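Brondovum Fabrication: production meeting, September
Minutes as agreed at the close. Present: shop floor, quoting, quality, dispatch. Apologies from purchasing.

1. Matters arising
The new kerf chart is up by the laser. Quality noted that the last one was up by the laser too, and it did not get read. Left open.

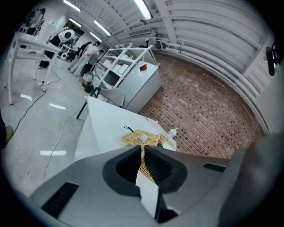
Minutes taken by the quoting desk

2. Marneck brackets
The laser cut 100 brackets in 2 mm stainless and quality rejected 38 for dross on the inside slots. The shop floor put it down to the sheet. Quality asked why the other 62 came off the same sheet clean, and had no answer. The nozzle had not been changed before the run, although the job card is ticked to say it had. The card will now need the old nozzle handed in with it. Quality doubts this will last past October.

Rework against recut was argued at some length. Quoting's view is that hand finishing costs more than fresh blanks once the hours are put down properly, and they were not put down properly last time. Recut agreed.

3. Nesting software
The Drellell trial has ended. The supplier's summary claims a 10 per cent saving in sheet. Quoting pointed out that the saving was worked out on the supplier's own test parts, and that our mixed jobs were left out. The shop floor liked the screens. No order to be placed until it has been run on a month of our own offcuts, with the remnants weighed. 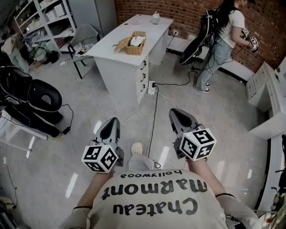
Grippers, one in each hand

4. Palma delivery dates
Palma want their panels a week sooner and say the folding can wait. Dispatch recalled hearing the same in spring, when the folding was then wanted by return. Quoting to get the change in writing before anything moves in the queue.

5. Press brake
The service firm calls the back gauge drift "within tolerance". It did not say whose tolerance. Quality to ask for the readings.

6. Any other business
Compressor still noisy. Dispatch asked for the goods-in door to be shut by 4 pm. Agreed, as it was in June.

Next meeting in October, 8.30 am, upstairs.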